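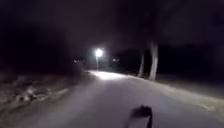
Glória Garcia wrote to me that she would never walk on a path like this after dinner, and she asked if I am not afraid of falling. I understand her. When I moved to Sasamora I also stayed inside as soon as it was dark.

Now I go almost every evening. From my door to the old Oren mill and back it is 2,162 steps, my phone tells me so, and I trust it. The path is smooth and it has a soft curve, so the feet learn it quickly. Between one lamp and the next I walk slower and I listen more - there is a small stream somewhere behind the hedge, and in daytime I never notice it.

I don't bring a flashlight. With a flashlight I see only the circle in front of my shoes, and then the rest becomes blacker. 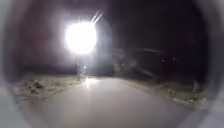 Last March the town changed the bulbs, and the new light is much whiter. Kohei Tamura complained that he misses the old yellow one. I miss it a little too, but I can read the time on my watch now. Tomorrow I want to try the longer way, past the two benches, if my knee agrees.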